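Subject: Re: [codulwood-growers] sourdough starter gone flat, and the swap table
From: Tia Fothergill

Hi all,

Laurinda Seixas wrote:
> My starter has sulked since I moved house. It gets maybe a few
> bubbles by evening and smells like nail polish. Same flour, same
> jar. Do I toss it? Also, is the swap table still on for March?

Don't toss it, Laurinda! Mine did the same when we came to Codulwood, and I'm fairly sure it was hungry and cold (our old kitchen was tiny and always toasty, this one has a stone floor and a draft). I fed it twice a day, morning and bedtime, with a spoonful of rye mixed in, and kept it on top of the fridge. After 15 days it was climbing out of the jar again. The nail polish smell went first, so watch for that.
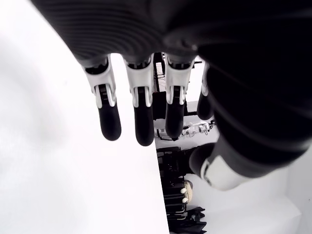 Waldemar Kozłowski wrote back to me off list that he'd go further and throw out all but a teaspoon before each feeding, and that he'd use water that had stood overnight. I've never bothered with the water part, but his rye loaves are better than mine, so take his word over mine.

One more thing on flour. The Sutov mill bag I bought in January was much thirstier than the last one, and my dough came out like putty until I added a good splash more water. If your loaves have gone dense too, try that before blaming the starter.

And yes, the swap table is on! Anežka has the key and will open up at 9:30. Bring your jars with the lids loose, please, I'm still finding bits of last year's explosion in my tote bag.
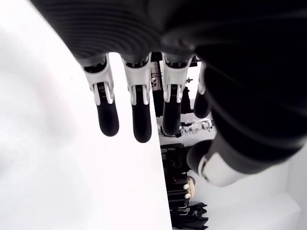

What I have to swap

- rye starter, two small jars
- dried starter flakes, in envelopes
- a round proofing basket, hardly used
- tomato seed, the yellow kind Declan liked

I'm after a lidded pan big enough for a proper loaf, if anyone has one going spare. Mine lost its handle over the holidays and I've been lifting the lid with pliers.

Tia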